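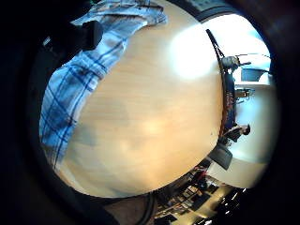
4.2 Wording of the remarks field

Every listing in the Skasance database has a free-text remarks field in which the agent describes the home in his or her own words. The field holds up to 2000 characters and has no required content. Room counts, lot size, heating type and year built are entered elsewhere in fixed fields, so an agent could in principle leave the remarks blank. In our sample none did.

We read the remarks for all single-family listings that were active in the Laizer and Irkik districts during October. Two coders worked separately and marked each sentence as one of three kinds. A sentence was marked as factual if a buyer could check it during a visit or in public records ("new roof last year," "studio has its own entrance"). It was marked as evaluative if it gave an opinion ("charming," "a must-see"). Everything else, such as showing instructions and notes on financing, was marked as procedural. Where the coders disagreed, they talked through the sentence and settled on one code. Most disagreements concerned words like "spacious" and "updated," which can be read either way. We treated "updated" as factual only when the remarks named what had been updated.

Factual sentences made up 58 percent of the total and evaluative sentences 28 percent, with the rest procedural. The split was close to the same in both districts, even though asking prices in Laizer are higher. What differed was the order. Laizer agents tended to open with an opinion and get to the details in the middle of the text. Irkik agents more often opened with the lot, the outbuildings or the well, and put the opinion at the end if they included one.

Figure 3. Wooden tabletop and blue-and-white plaid fabric.
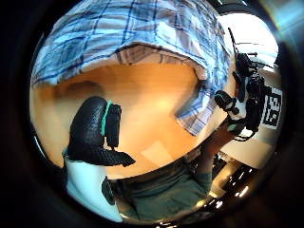
This difference in order matters because of how the remarks are displayed. The search results page on the public site shows only the opening of the text, and the reader has to click through to see the rest. A buyer scanning results in Laizer therefore sees mostly opinion, while a buyer in Irkik sees mostly facts about the land. We do not know whether agents write with the short display in mind. The training handout for new users of the database does not mention it.

Repeated wording was common. Many agents reused whole sentences from one listing to the next, usually about the neighborhood or the drive to Mirnutano, where most of the larger employers are. We kept these sentences in the count, as a buyer who reads a single listing has no way to tell that the wording is reused. Removing them lowers the factual share slightly in Irkik and leaves Laizer unchanged.

We also checked the remarks against the fixed fields. In 8 listings the two did not agree. The usual conflict was over the number of bedrooms, with a den, loft or enclosed porch counted as a bedroom in the text and left out of the fixed field. One listing described a two-car garage where the field gave a carport. These listings were kept in the sample, but we used the fixed fields for all later comparisons.

4.3 Changes to remarks after a price cut

When an asking price is lowered, the agent may edit the remarks at the same time. We compared the text before and after each price cut in the sample period. The most frequent edit was a short phrase added at the front, such as "price improved" or "motivated seller." Few agents rewrote the description itself. Where they did, the new version was usually longer and added details that could have been given at the start, such as the age of the water heater or the size of the shed. Section 5 looks at whether listings with rewritten remarks went under contract sooner than those with only an added phrase.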